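Teaching by Hand: What a Hairbrush Asks of a Gripper

At the Tostitz workshop, the robot's lessons are recorded before the robot is switched on 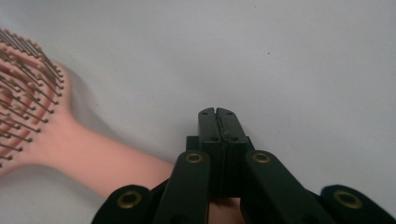
Text by Marlon Achterberg

The hand-held gripper used at Tostitz has two flat black fingertips, driven through linkage arms that pivot on brass grommets. A person carries it to the object, closes it, moves the object and lets go. The camera on the tool records the whole motion from the gripper's side. No arm is involved at this stage.

The current task set, called Flokby, covers grooming items on a plain white surface. The pink hairbrush is one of the harder entries. Its handle is smooth and rounded, and a grasp taken too near the end lets the head swing down. The metal pins give the vision software a dense pattern that smears whenever the camera moves quickly, so operators are told to slow down over the last few inches.

Flokby holds 177 demonstrations of the brush. Each begins with the jaws closed and the brush at a new angle. Operators work in blocks of 52 and then rest, as wrist fatigue shows up in the recordings as a late, heavy close.

Kevis, which supplies the training software, first tried remote control. An operator at a desk drove the arm with a pair of handles. The method gave clean joint data but was slow, and a single brush pickup took nine attempts on the first morning. The hand-held tool brought that down to three. The trade-off is that a person can reach poses the arm can't, and those recordings have to be filtered out.

The filtered set goes next to Bangera, where the arm carries fingertips of the same shape. Trials there are planned for October, starting with the brush lying flat and the handle toward the arm.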